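Suche im Buch Suchbegriff eingeben

Kapitel 5
Was ein Netz verspricht

Ausfallsicherheit von 100 Prozent steht in vielen Prospekten und in keinem Vertrag, den ich gelesen habe. Wer Netze plant, sollte solchen Zahlen misstrauen – auch den eigenen.

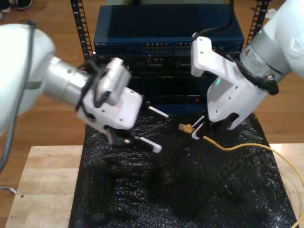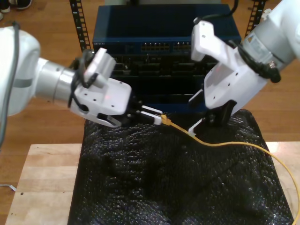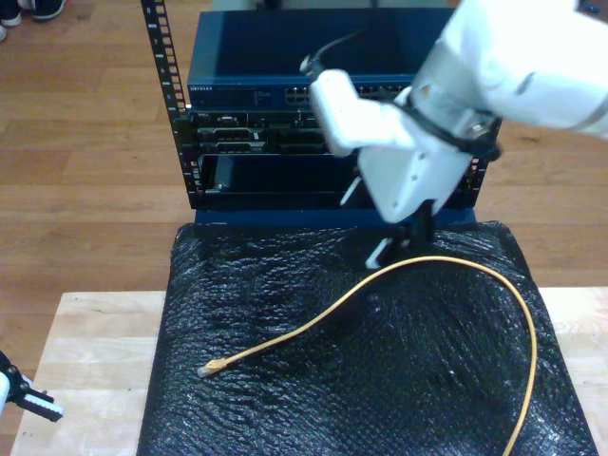

Abb. 5.1 a–c: Blauer Netzwerk-Switch im Rack

Ob Redundanz hilft, ist strittig. Zwei Leitungen im selben Graben sind eine Leitung.

Verwandte Kapitel
2 Leitungswege
11 Fallstudie Kutanach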